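House Rules for a Robot at the Sink

I have now read all 4 drafts of the kitchen rules at Kartha, and I'm here to tell you that the part about forks is longer than the part about emergency stops.
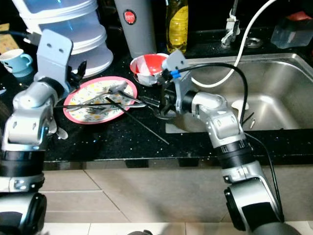

Start with the silverware

Wen-hsiung Yau wrote most of it. He used to do safety paperwork for packaging lines at Pliltex, where everything sat behind a fence and the rulebook was mainly about who had the key. Then he moved to Kartha, which runs two-armed machines at ordinary kitchen counters, and found that very little of his old binder carried over. "A fence tells you where the danger is," he told me. "A kitchen counter tells you nothing."

So his rules start small. Before a session, whoever is on shift looks over the counter and says out loud what's on the plate. Spoon, fork, chopstick, whatever. Anything long that pokes past the rim of a plate gets written down, as it's the first thing a gripper will catch on the way by. I tried this at home with my own lunch dishes and felt ridiculous, and then I knocked a knife on the floor with my sleeve (so, point taken).

Cables get a page to themselves

I'd expected a stern line about keeping water and wires apart, and there is one. Any cable that passes over a sink has to be noted before the arms move, and the faucet stays off until somebody has signed the sheet. The newest draft also wants loops near the wrist checked at full reach, with the arm stretched as far as it will go that day. People grumble about that one! It adds 5 minutes, and five minutes at the start of a shift feels like an hour.

Then there's the loose hardware rule, my favorite. Find a screw on the counter and you stop. You don't pocket it, you don't slide it over by the soap and carry on. You work out where it came from, and if you can't, the arms stay parked until a second person has gone over every joint.

Who else is using this?

Miltov has asked for a copy, and a small outfit called Wirkiren already uses an older draft with the fork section taken out. Yau is not thrilled about that. He logged 769 sessions while writing it, and he'd like the total to reach 3000 before anyone starts calling it a standard. For now it's a stapled packet with coffee on the cover. The next draft is due in September, and I hear bowls are getting their own heading.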